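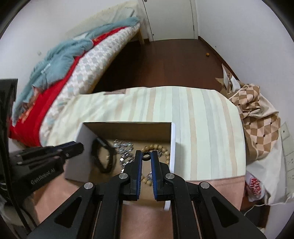 Recording small-object tasks with hand-held grippers: working rules

These rules cover pick-and-place recordings made in ordinary rooms with items such as rings, chains and bracelets. They apply to all Govholm collection work from December onward.

Before you start

Wipe the grip pads and check the pivot pins for play. Open and close each gripper 3 times, all the way. If a finger sticks, tag the tool and take another one.

Set the container on a stable surface and smooth the cloth under it. Keep cables clear of the fingers — a snagged cable spoils a take and can damage the connector.

Check that no papers, screens or family photos are in view. Mirrors count too.

During the take

Start with both grippers open and outside the container. Hold still for one second, then begin.

Pick up one item at a time. Grip rings near the fingertips and close only until the item is held. Lift chains slowly from one end. If a chain is caught on something else, put it down and free it with the gripper, never with your bare hand.

Do not talk to other people in the room. If someone walks in, stop and discard the take.

A dropped item is allowed. Pick it up again and mark the take "recovered" in the Griris log.

After the take

Name files with the Camo task code, then the take number. Do not reuse numbers from discarded takes.

Upload in batches of 200. A full task set is 1,000 takes, with no more than 300 from any one room.

Clean the pads again after handling metal items. Worn pads go back to the Perić depot in the bag they came in — write the tool number on the outside.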